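Small thread on copper stocks, for the people who asked me in December.

1/ I hold Sitanura since two years. I bought at 223, and today, February 17, 2026, it closed at 338. I did not sell one share.

2/ The weekly chart is still healthy, but volume is getting thin. Each new high comes with fewer buyers. For me this is a yellow light - no more than that.

3/ Skaklow is a different story. It broke under its long average and every rally was sold. I will wait for a higher low before I touch it.

4/ Many of you like Bronbridge because it is cheap. Cheap can become cheaper. Look at the debt first, please.
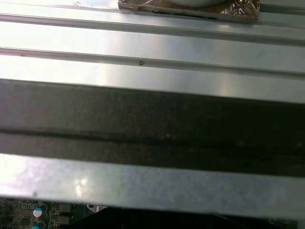

A reader in Toledo asks if it is too late to put 1000 dollars in Sitanura now, or if a pullback is more likely first.

5/ I think a pullback is likely. I would put in half and keep half - and decide the stop before buying.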